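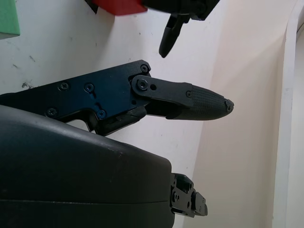
The wall on the right, which I'm calling cream until somebody gives me a better word.

1/ A Sunday thread about the back room at Sallirent, because a few of you have asked how it's getting on and I can never answer in one post. The walls are pale, the table is white, and I've spent most of February worrying that it would all feel a bit like a dentist's.
14 shares · 2 comments

2/ Jad Smadi said to stop fretting and look at it with some colour on the table, so out came the cubes. I do love the yellow one - it's a wooden block, more orange than yellow in places, with a few dark scuffs on top that I wouldn't sand off for anything. The red is much brighter and its edges are still lovely and crisp.

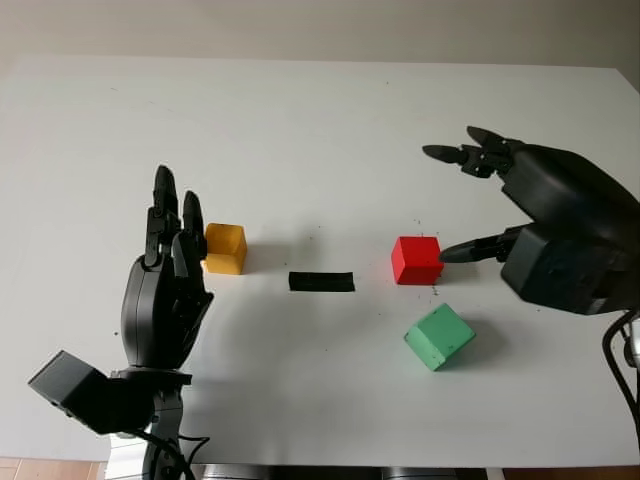
3/ What the white top does
Well, it shows every speck! There are little dark ones dotted near the red cube and I could swear I'd wiped it down. But the colours sing on it, they really do, and I've gone right off the idea of a darker table (sorry Tarek, I know you had one picked out in the Sayegh catalogue, and it was a handsome thing, but it was 400 and we have the floor to think about).

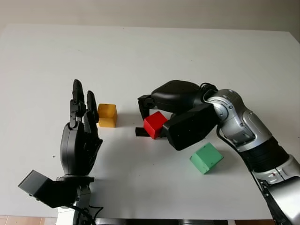

Yellow on the left, and a bit of the terracotta floor down in the corner.

4/ The tiles are staying, by the way. I was all for covering them up, and then I saw that warm colour under the white and changed my mind over a cup of tea.
104 shares

5/ Which leaves the walls. I go back and forth between leaving them pale and trying something warmer, and some evenings I do both before supper.

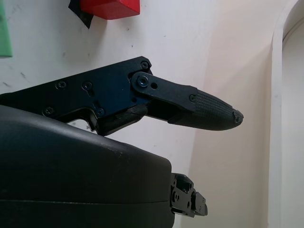 Pale wall again, looking whiter this time.

6/ If you've lived with a white table for a few years, do tell me what you clean it with. Jad says washing-up liquid, Tarek says leave it alone.
1 min read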